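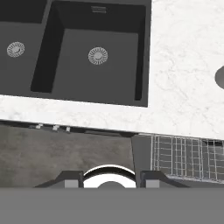 The sink station in the simulator, seen from the gripper. Double basin, marble worktop, wire rack below.

Kitchen task operators wanted — remote and on site, Trandonholm

Bumov is looking for people to drive a simulated kitchen robot through everyday chores, and a smaller group to do the same chores by hand in our test flat. The work starts in November and runs until the task list is finished. You do not need a technical background. You do need to have washed up, loaded a rack and wiped down a worktop often enough to know when it has been done badly.

What the work is for

We are trying to give a straight answer to a question our clients keep asking: can a machine do this chore yet, and if not, where does it go wrong? Wiping a clear stretch of worktop is mostly within reach. Getting a wet glass out of a deep sink and on to a rack is a good deal harder, and people who have done it thousands of times are poor at explaining how they do it. We would like to record them doing it.

The list has 79 chores on it. Most are kitchen jobs. The rest are shop-floor jobs from Tomel, who want to know about shelf facing, folding and clearing returned stock. A chore stays on the list until operators and the automatic controller have both had a proper go at it.

The remote role

You will work from home with a hand controller that we post to you. Each chore comes with a written goal, such as moving a bowl from the sink to the rack. You steer the arm and gripper until the goal is met or the time runs out, then fill in a short form saying what was awkward. Failed attempts are paid the same as good ones. Please do not restart an attempt because it is going badly, as those are often the ones we learn most from.

You will need:
a desktop or laptop from the last few years
a steady wired connection
reasonable use of both hands for the standard controller (ask us about the one-handed version)
a quiet hour at a time

The on-site role

The test flat is on the upper floor of the Pascu building. There is a lift. You will do the same chores at your normal pace while wearing thin gloves with markers on them. Some of the work is wet and some of it is dull. Expect to rinse the same plate a lot. We provide aprons and lunch. Sessions begin at 9.30 and finish by 1 o'clock.

Places and pay

We have 26 remote places and a handful on site. Remote operators who complete the full set are paid 1169 euros, in two parts, the first at the halfway point. On-site participants get 100 euros a session, paid within the week. Travel inside Trandonholm is covered if you keep the ticket.

Who can apply

Anyone over 18 who can follow written instructions in English. We are keen to hear from cleaners, kitchen porters, carers and shop staff — people who do these jobs for a living and have opinions about them. We know some of you will have mixed feelings about helping to train a machine. You are welcome to raise that with us before signing anything. The results go into a report that all participants receive, including the chores where the controller got nowhere.

If you took part in the laundry round last spring you may apply again, but new people will be placed first.

How to apply

Send a short message to Senad Todorova at the Bumov front desk. Say which role you want, when you are free and what sort of housework or shop work you have done. No CV. There is a half-hour trial for the remote role, which is paid. Questions about the chores themselves should go to Krum Perić, who writes the goals.

Last updated: November

Comments

Dilwyn Ellis
Is the controller any good for left-handers? I did the laundry round and the buttons were all on the wrong side.

Krum Perić
It can be swapped over in the settings now. Mention it when you write and we will set it up before posting.

Radomir Kadrić
Eleven years as a kitchen porter. I would like to see it deal with a burnt roasting tin. Is that on the list?

Krum Perić
Soaking one is. Scrubbing is not, the simulator does not handle burnt-on food well enough yet.

Radomir Angelovski
Do the remote hours have to be in the daytime? I work until six.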